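Fornano Workshop Tips: Showing a robot how to fold clothes

Last updated 17th November

With hand-held grippers you can show a folding task in any ordinary bedroom. You hold one gripper in each hand, you do the work, and later the robot learns from the recordings. It sounds easy, but cloth is a difficult teacher. These are the tips I have collected since June, when I changed from remote control to showing by hand.

Before you begin

Use a bed if your table is narrow. The mattress gives a little under the fingers, so you can push the tips down and take only one layer.

Put the finished clothes at the side where your arms do not cross. I made this mistake in 20 recordings, and I had to repeat them all.

Choose clothes of strong colour if the bedspread is pale. A white shirt on a white quilt is hard for you and harder for the software.

Close both grippers fully two times before each recording. On our Orner grippers this sets the zero position, and the manual says it only on page 86.

During the work

Take hold near a corner or a seam, and lift before you pull. Keep the two grippers far enough apart that the cloth stays flat between them. 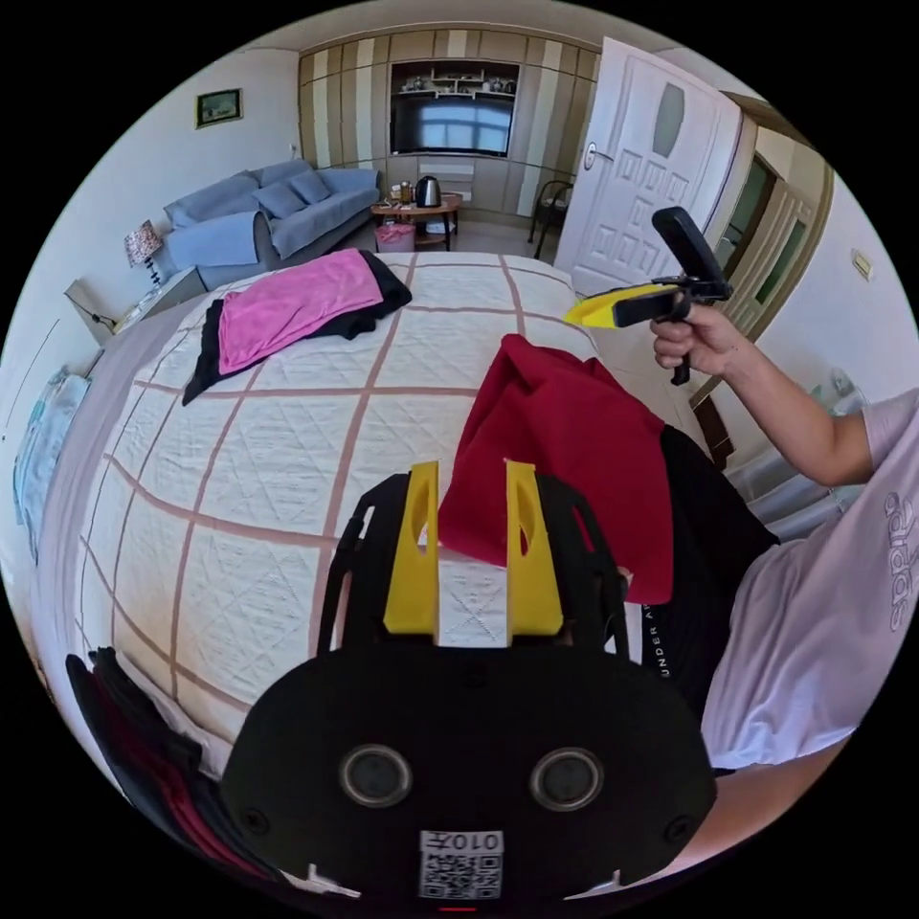
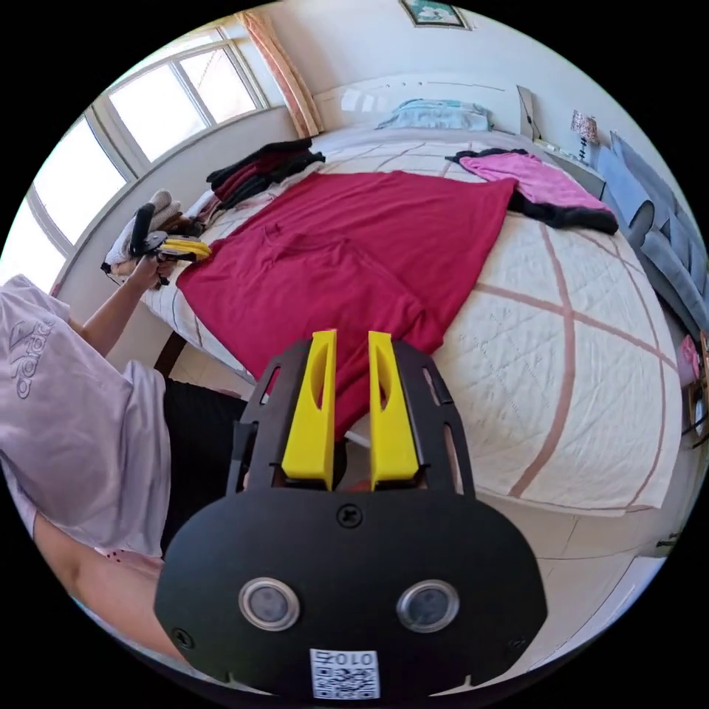
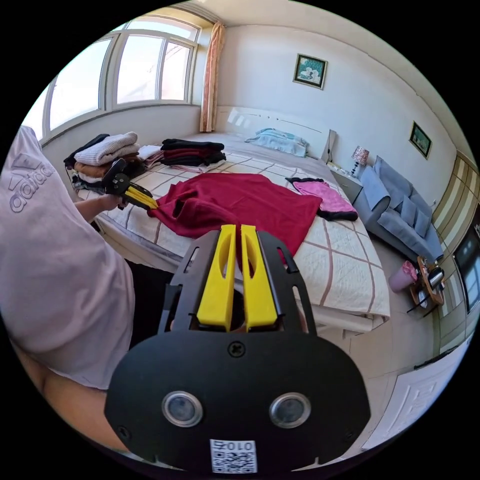
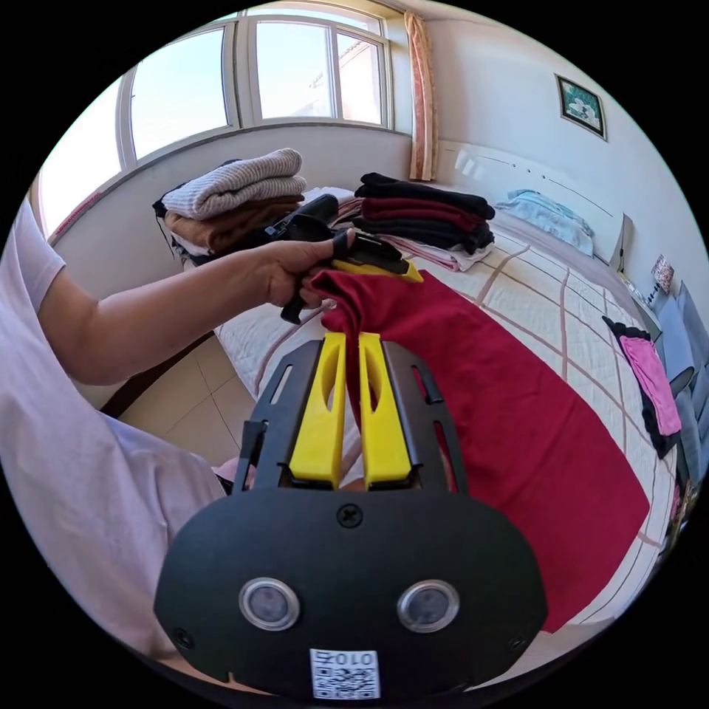
The red piece on the bed, with a gripper in each hand.

When the grip is wrong

Do not throw away every bad grip. If the cloth slips, stop for one second, open the fingers, and take it again from the same place. The robot will also lose the cloth some day, and it needs to see how a person repairs this. I keep such recordings in a separate folder with the name "second try".

Throw away the recording if you helped with your bare fingers. The robot does not have them. It is a very natural habit, and I still do it when I am tired.

By hand or by remote control?

For clothes I prefer the hand-held way. You feel through the handle when the cloth is tight, and one T-shirt takes me 47 seconds. With the Darnen remote arms the same shirt needs several minutes, and my shoulders hurt in the evening.

Remote control is still better for heavy things, or when the arm must reach into a deep cupboard. There your own elbow can do movements that the robot arm cannot copy, and you will notice it only when the recordings are already made.

Small things that help

– Wear short sleeves, or roll the long ones up. A loose cuff catches in the fingers.
– Wipe the lenses with a dry cloth. Cotton leaves a fine dust on them.
– Begin each recording from a different heap. My first set in the Raju folder had 916 recordings, and in nearly all of them the shirt lay in the same direction.
– Move at the speed of a patient person. If you go too fast, the tracking is lost – and you must do the shirt again.
– Charge both grippers together, also when only one of them is low.

Next page: towels and fitted sheets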